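Dec 20, 2018

Long day, and my feet hurt, but I want to get this down before the break wipes it out of my head! We finally argued through the house rules for the block-pushing bench, the ones Liliana Melis has been after since the first week of December. Mostly it's reset stuff: who puts the shapes back (whoever started the run, no excuses), hands off the board until the arm is stopped, and no nudging a block because you feel sorry for the thing. I've done that one. Twice, probably.

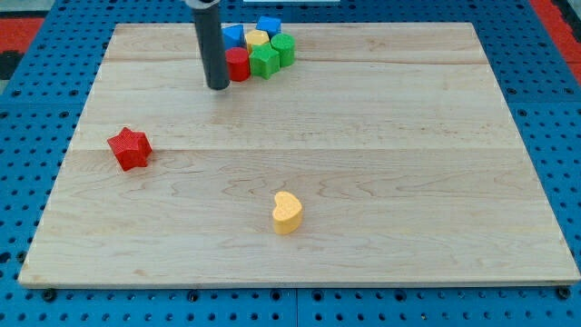 Liliana says a rule you can't check from the log isn't a rule, so the no-nudging one has to come with a box to tick, and a run where somebody reached in gets marked and kept, never deleted. I grumbled (more boxes!) but she's right, and I went back through 18 of mine this afternoon and couldn't say for sure on 2 of them. Ugh.

Still open is how long a run can sit stuck before we call it. I said 50 seconds, Perkevik want longer. Typed it all up, printed it, taped it by the stop button. Tape's already peeling. Bringing the good stuff from home tomorrow.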